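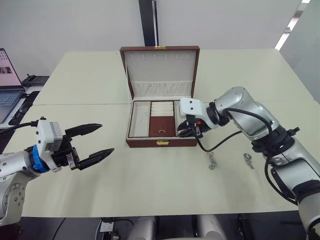
Two arms over an open jewelry box at the Pendthorpe sorting room, with a pair of earrings still on the table.

Main page | Contents | Workplaces | Automation | Recent changes

Pendthorpe sorting room

The Pendthorpe sorting room is a workplace of the jewelry reseller Feka, known mainly for handing part of its box-packing work to robot arms. It deals in secondhand and returned pieces, which arrive mixed together and leave in lined boxes, ideally with both earrings of a pair.

Background

Before automation, sorting was done entirely by hand at long white tables. The work was described in the company's hiring notices as "varied," a word that several former employees have disputed. A full tray held 200 pieces, and a sorter was expected to finish 3 trays in a shift. Chains were the chief source of complaint, as they tangle with anything and then with each other.

The arms were installed in September under a plan known as Kennedy, after the street where the planning meeting was held. Management promised that the change would free the staff for more interesting work, and then spent several months deciding what that was.

Operation

The arms work at the same tables the sorters used, picking up pieces with two-finger grippers and placing them in the compartments of a box. Rings are generally considered the easy part. Items with chains attached are slower, and a piece that comes up with company is set down and tried again.

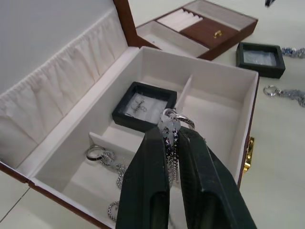

Gripper holding a cluster of silver jewelry above a lined compartment.

Small square display cases are used for the tiniest pieces. Staff still decide what belongs with what, a question on which they do not always agree among themselves.

Effect on staff

No sorters were dismissed, though two moved to the Brodau warehouse and were reported to miss the chairs. Those who stayed were retitled "cell attendants," with a raise of 50 cents an hour. Their day now consists of laying out pieces, watching, checking finished boxes and writing down what went wrong. The log had reached over 2,058 entries by June 27, 2021, a good many of them the single word "chain."

Stellan Brekke, a sorter turned attendant, told the staff newsletter that his back had improved and his patience had not. Oda Viklund, the shift lead, objected mainly to the quiet. Sorters used to talk across the table all day, and attendants tend to watch the arms instead - a habit she compared to having a television on in a restaurant.

See also: Feka; Brodau warehouse; Manual sorting

Contact the editors | Copyright and reuse | Back to top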